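Hanrahan Two-Arm Sorting Table
Bench cells / Handling and sorting / Hanrahan

The Hanrahan is our two-arm table for sorting and packing practice, and it's the one we use most ourselves. A pair of black arms works inward from opposite rails over a light wooden top, so both can reach the middle and each has its own side for containers. We love how easy it is to live with! Most jobs on it need a hex key, a clean cloth and ten quiet minutes.

Setting out the top

Start with the arms parked and the grippers open. Put a container or two on each side, then choose your items. Mix them up: something round and shiny, something long, something lumpy in crinkled plastic that never sits the same way twice. Clear containers are harder for the cameras than coloured ones, so begin with the coloured ones and bring in the clear ones once the picks are steady.

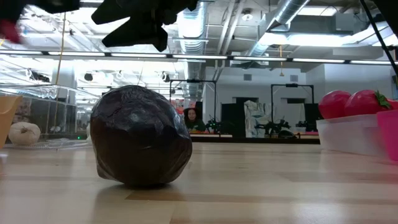
Finger pads come in packs of 14 and push on by hand. Wipe them at the end of each day with a barely damp cloth and change them when the surface goes smooth. Our own pads last some 3,000 picks, fewer if you do a lot of glossy fruit (peppers are surprisingly hard on them). Always change both pads on a gripper together, then run the Cluvov homing routine before you load a job.

Cables

Give the wrist cable a proper loop. Too tight and it tugs on the last joint; too loose and it drops into the containers and drags things about. Move the wrist slowly through its full turn by hand, with the power off, and watch the loop all the way – you want slack at both ends of the travel. Catríona Ó Gríofa in our Keltodcombe workshop sets hers with the arm at full stretch first, and we've all copied her.
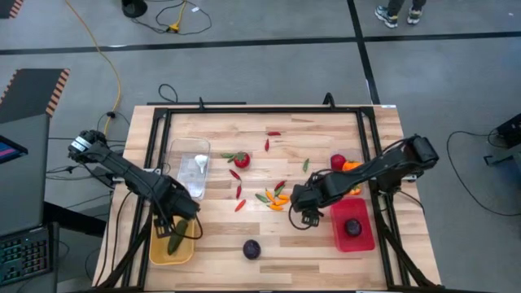
Monthly checks

Power off and unplug before you touch a bracket. Check the rail bolts, then the diagonal braces at the lower corners, and nip up anything that has worked loose. Look along each cable for flat spots. If an arm lands a few millimetres out after all that, redo the table calibration from the Zitex panel. It takes a little patience the first time and is lovely once you know it.

Spares

Finger pads, pack of 14
Wrist cable, 300 cm
Rail bolt set, 40 pieces
Light metal rail bracket, left or right

Workshop help line open Thursday afternoons. Please have your Hanrahan table number ready.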